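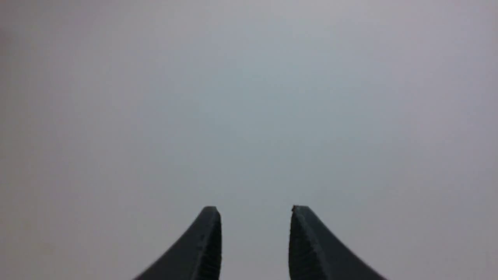
Pale gray surface, Room 14.

Trindden Workroom Fit-Out
Progress report to the Camargo Fund, second period

Work on the rooms at Plamport continued through March. The grant for this period was $4,000, and most of it went to surfaces and storage, as set out in the plan we sent with the first report.

Surfaces
The old worktops have been taken out of Room 14 and replaced. We chose a plain pale gray finish with no pattern or printed lines. People using the room had asked for this, as the speckled tops made it hard to find small parts and screws. The new tops came from Jamon and were delivered on a Tuesday, one week later than agreed. One top arrived with a damaged corner and was exchanged at no cost to the project.

Storage
Shelving for the back wall has been ordered but not fitted. The wall needed more repair than we expected once the old cabinets came down. We spent $600 on plaster and fixings, which was not in the original budget. The money was moved from the paint line, where we had spent less than planned. The total has not changed.

Use of the room
Room 14 reopened for morning sessions as soon as the tops were in. Afternoon sessions are still held in the front room until the shelving is up. Users have been asked to keep solvents and hot tools off the new surfaces and to use the mats provided.

Next period
Fit the shelving and move the parts bins back from the hallway. Replace the two ceiling lights nearest the door. Get a second quote for the floor, as the first one did not include removal of the old covering.

We are asking the Fund to approve carrying the unspent lighting money into the next period. Receipts for the worktops and wall repair are attached.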